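Sticky Drawers, Squeaky Drawers and the Dresser That Smelled Like a Basement

Posted 6/13/18

I love a good dresser. I love them so much that I have hauled two of them home in the back of a station wagon with the hatch tied down, and I would do it again tomorrow! The older ones especially, with real wood and a bit of weight to them. But older drawers come with older drawer problems, and after years of wrestling with mine (and my mother's, and the one in the guest room that swells up every summer) I have a pile of tricks that work for me. Grab a rag and a candle stub and let's go.

First, empty the thing

Take everything out. All of it, socks included. Pull each drawer and put a bit of masking tape on the back with its position written on it, like "top left" or "bottom right." Old drawers were often fitted one by one and they can be fussy about going back in the wrong hole. I skipped the tape once and spent a whole evening playing musical drawers.

While they're out, run the vacuum with the brush attachment inside the case. You'll find buttons, pennies, and probably the sock you gave up on in February. Check the runners for splinters or nail heads that have worked their way up. A nail head gets a tap with a hammer and a nail set until it sits just under the wood.

Waxing wooden runners

My favorite job of the bunch, it's so satisfying! Rub a plain white candle along the runners inside the case and along the bottom edges of the drawer sides. Press hard. You want a thin, even coat with no crumbs. Slide the drawer in and out a dozen times, then wipe off whatever flakes off.

No candle? A dry bar of soap works, although it can get gummy in a damp room. Beeswax is even nicer if you have a lump around. Please don't use cooking oil. It soaks in, goes sticky and grabs every bit of lint in the house.

If a drawer still sticks after waxing, look for shiny spots on the sides. Those are where it's rubbing. Sand them lightly with 120 grit, try the drawer, sand again. Go slow, and do it on a dry day if you can, or you'll take off too much and have a rattly drawer come winter.

Metal slides

Different animal. Wipe them down with a barely damp rag, dry them well, then use a dry silicone spray. I use the one from Corero because the straw doesn't fall off the can, and one can has lasted me 7 years. Spray the rag first and wipe it on, or you'll be getting overspray out of your sweaters for a week.

Getting rid of that smell

Musty wood takes patience. Set the drawers outside in the shade on a breezy day (full sun can warp thin bottoms) and bring them in before the dew. Then wipe the insides with half white vinegar and half water on a wrung-out cloth. Wrung OUT, you don't want puddles. Let everything dry overnight with the drawers still out of the case.

For stubborn smells I put an open bowl of baking soda in each drawer and leave it a week. Coffee grounds work too, but then your T-shirts smell like a diner. And if all else fails, seal the raw wood inside with a coat of clear shellac. It dries fast, and it's the only thing that finally beat the basement smell in my $7 yard sale dresser.

Loose handles and crooked pulls

Long bar pulls look so sharp on warm wood, and they do wonders for a plain front! They have two screws each though, and both of them work loose over time, usually one faster than the other. Tighten them from the inside while you hold the bar still with your other hand. Snug is enough.
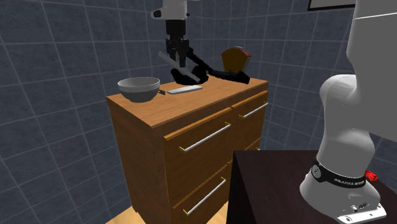
Lining the drawers

I've tried wallpaper ends, wrapping paper, shelf liner and once a shower curtain. Wallpaper ends win. Kun Paper & Paint puts out a remnant bin, and one roll did my whole dresser with enough left over for the kitchen junk drawer. Cut a template from newspaper first, trim it until it lies flat in the corners, then trace it. Don't glue it - a little dab of double-sided tape at each corner holds fine and peels up when you get tired of the pattern (I always get tired of the pattern).

Cleaning the outside

A soft cloth, warm water and one drop of dish soap, going with the grain, then a dry cloth right behind it. For white rings on a waxed top, try rubbing very gently with 0000 steel wool and a bit of paste wax. Test it underneath the overhang first! Driltgate makes a tinted wax in a brown that hides small scratches beautifully, and it smells like oranges.

Before you push it back against the wall

Put felt pads on the feet, leave a finger's width behind it for air, and check that it sits level. A case that leans will make a good drawer stick all over again. A folded bit of cardboard under the low foot is fine for now, and a proper wood shim is better. If there are kids in the house, put the anti-tip strap on while you still have room to get back there with a screwdriver.

Next month I'm taking on squeaky closet doors, so send me your worst ones.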